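Lidded Boxes: Getting More Out of the Ones You Own

I love a snap-lid box! Mine hold craft paper, spare bulbs, birthday candles, the good string — anything that used to roll around at the back of a drawer. They do get grubby and stubborn after a while, though, so these are the habits I keep coming back to.

Wash the lid on its own. Dust packs into the ridges around the rim and an ordinary cloth slides right over it. Use an old toothbrush, warm water and a drop of dish soap, then stand the lid on its edge until it's completely dry. If the lid has a molded handle, go under the arch too (you'd be amazed what collects in there).

Check the latches while you're at it. Press each one down with your thumb, slowly, and look for grit in the hinge. A stiff latch usually loosens up with a rinse, so please don't force it!

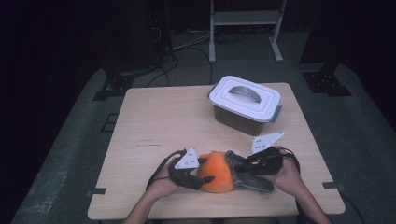
Sort on a table if you possibly can. I did it on the floor for years and my knees still haven't forgiven me. Put the box toward the back, keep the space in front of you clear, and work through one category before you open the next. I give myself 11 minutes per box with the kitchen timer running, and it's surprisingly fun.

A see-through or smoky base is lovely for a quick peek, but I still label the short side, where I can read it on the shelf. Masking tape and a marker do fine. Just write the label before you stick it down — marker on a light wood tabletop is a pain to get off.

Heavy things go in the bottom box of a stack, and I stop at two boxes high. Any taller and I never bother to get into the lower ones.

Next month: what to do with lids that have lost their boxes.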